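# Two Hundred and Seven

I was on try 65 when the left cable came off the side of the table and started tugging at my wrist again.
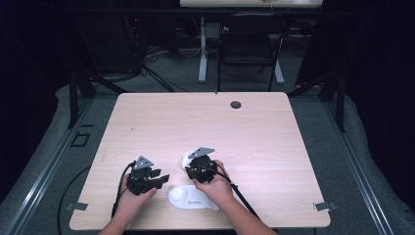
*Both grippers up, the white pad between my arms, morning shift at Felemar.*

So the job goes like this. You sit down, you pick up the grippers, and you do a thing with your hands that you've been doing since you were four years old, except now you do it through two black claws and somebody upstairs wants 1294 clean ones by the end of the month. My thing was pads. White, oblong, a bump at one end. Pick it up, turn it, set it down, let go. Then the tone in my headset (a sad little two-note thing, like an elevator giving up) and do it again.

I loved it, which I didn't tell people. I'd come off six years of answering phones at Estullow and no pad ever asked to speak to my manager.

The system that was learning from us was called Ekpo. I never saw it. It lived in some other building and every night it got whatever we'd done that day, and in the morning there'd be a note on the screen. Mostly the notes were dull. "More left-hand starts." "Slower release, please." I liked the please. I figured a person typed it, but I never asked, and after a while I didn't want to know!

Then one morning the note said: "Operator 13, what are you doing at the end?"

I was operator 13. I had no idea what I was doing at the end.

I did five pads and watched my own hands like they belonged to a stranger on a bus. Pick up, turn, set down, let go – and then a tap. A tiny one, with the tip of the right claw, on the edge of the pad. Like you'd pat a dog. My grandmother did it to every loaf she ever put on the counter, and I guess I'd done it to every single pad since April.

I typed back that it was a habit and I'd quit. Then I sat there feeling caught, and I did the next run with my jaw tight, no taps, and every one of them felt like walking out of a house without saying goodbye.

Next morning, new note. "Tap is in 207 of yours. Ekpo has started doing it. Oster wants to know if it matters."

Oster was the client. I pictured a long room, some arm in the dark, setting down a pad and giving it a pat. Then the next pad. All night long, my grandmother's hand.

I had both grippers on already, so I had to put one down to type. I thought about it for longer than they pay me to.

"Yes," I wrote. "It's how you know you're finished."

Then I picked the gripper back up, shook the cable loose, and waited for the tone.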